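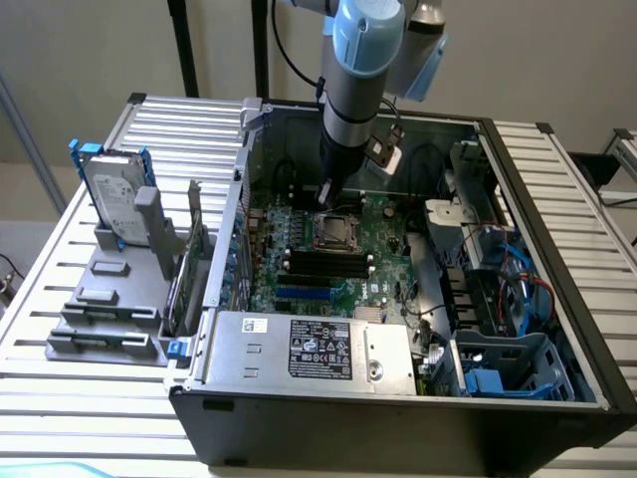 Foro Taller y Reacondicionado > Automatización > Compras y presupuestos

Tema: Presupuesto para una celda de montaje y desmontaje de torres, ¿por dónde empiezo a recortar?

yatziri_chavez
28 Oct 2020
Hola a todos, y perdón de antemano por el rollo, que ya me conocen los que me leen en el hilo de las fuentes. En Ogundipe reacondicionamos equipos de oficina, casi todo torres con placa estándar, y por fin me han dejado preparar una propuesta para una celda con un brazo. La idea es que trabaje con la caja tumbada y sin el lateral: poner y sacar memorias, tarjetas de expansión y discos en su carro. El procesador lo dejaría para una segunda fase, si es que llega.
Tengo dos ofertas. La de Vurkar trae brazo, pinza, mesa y puesta en marcha, todo cerrado. La de Kemberg es solo brazo y pinza, y lo demás corre de nuestra cuenta. La diferencia entre una y otra es de 3.416 euros, que para nosotros no es ninguna tontería (es más de lo que gasté en herramienta en todo el año). Me gustaría saber qué partidas se me están olvidando, porque seguro que se me olvida alguna.
¡Gracias por leer hasta aquí!

baltazar_b
Bienvenida al club, Yatziri. Yo pasé por lo mismo en septiembre y te digo lo que más me dolió: las bandejas. Uno presupuesta el brazo con todo el cariño del mundo y luego resulta que el disco con su carro, la tarjeta y todo lo demás tienen que esperar en algún sitio, siempre en la misma posición y siempre derechos. Nosotros las encargamos en plástico a medida y tuvimos que repetirlas, porque la primera tanda sujetaba bien el disco pero dejaba la tarjeta inclinada y la pinza la cogía torcida.
Ponle una línea propia a los útiles y no la escondas dentro de "varios". Y pide precio de la segunda versión a la vez que el de la primera, que te la van a cobrar igual.

hwayoung.hong
De acuerdo con Baltazar en lo de las bandejas, aunque yo no las encargaría fuera. Con una impresora 3D decente y un poco de paciencia sacas los soportes en casa y los corriges la misma tarde. En Okby tenemos 14 modelos de caja distintos y si cada cambio hubiera pasado por un proveedor seguiríamos esperando.
Sobre las dos ofertas: yo iría a por la de Kemberg sin pensarlo mucho. La mesa te la montas con perfil de aluminio y te queda a la altura que quieras.

eamon_tierney
Pues yo no lo veo tan claro, Hwa-young, y mira que suelo darte la razón. Montar la mesa es lo fácil. Lo que se come el dinero es la integración: calibrar, fijar la caja para que no se mueva cuando empujas una memoria en su ranura, pasar los cables del brazo para que no se enganchen, y la evaluación de riesgos, que hay que hacerla aunque el brazo sea pequeñito y simpático. ¿Quién pone esas horas? Si Yatziri tiene a alguien en plantilla que sepa, perfecto. Si va a ser ella misma entre pedido y pedido, esos 3.416 euros se le van en el primer mes y además se queda sin fines de semana.

hwayoung.hong
Hombre, Eamon, pero la puesta en marcha del proveedor dura lo que dura. El día que cambien de modelo de caja tiene que volver a llamarlos, y eso se factura aparte. Prefiero aprender con los golpes al principio.

eamon_tierney
Eso te lo compro a medias. Entonces que negocie formación dentro de la oferta de Vurkar, que casi siempre ceden algo si se pide antes de firmar y casi nunca después.

siiri.j
Meto cuchara con una cosa que aún no ha salido: los cables. Dentro de una torre normal tienes el mazo de SATA atravesado justo por donde quieres meter la mano, y cada operario lo deja a su manera. A nosotros nos obligó a añadir un paso manual de peinar cables antes de la celda, y esa persona también cuesta dinero. En mi hoja es una línea fija desde entonces.
También reservaría para dedos de recambio de la pinza. Yo compré 5 juegos y me parecieron muchos. Ya no me lo parecen, ejem.
Y una pregunta, Yatziri: ¿cuántas torres al día? Con 29 diarias, que es lo nuestro, las cuentas salen justitas. Con menos yo me lo pensaría o alquilaría primero.

yatziri_chavez
¡Qué maravilla de respuestas, muchas gracias! Siiri, estamos por debajo de eso, así que lo del alquiler me lo apunto en grande, ni se me había pasado por la cabeza. No tengo a nadie que sepa de robots en plantilla (Eamon, me has retratado), de modo que voy a pedirle a Vurkar que incluya la formación y a ver si me separan la mesa del resto, porque igual las bandejas sí las hacemos aquí como dice Hwa-young. La impresora ya la tenemos, criando polvo.
Baltazar, si no es mucho pedir, ¿me pasarías por privado cómo desglosaste los útiles?

baltazar_b
Claro que sí, te lo mando esta noche. Está lleno de tachones y hay una pestaña que ni yo entiendo, pero los importes están bien.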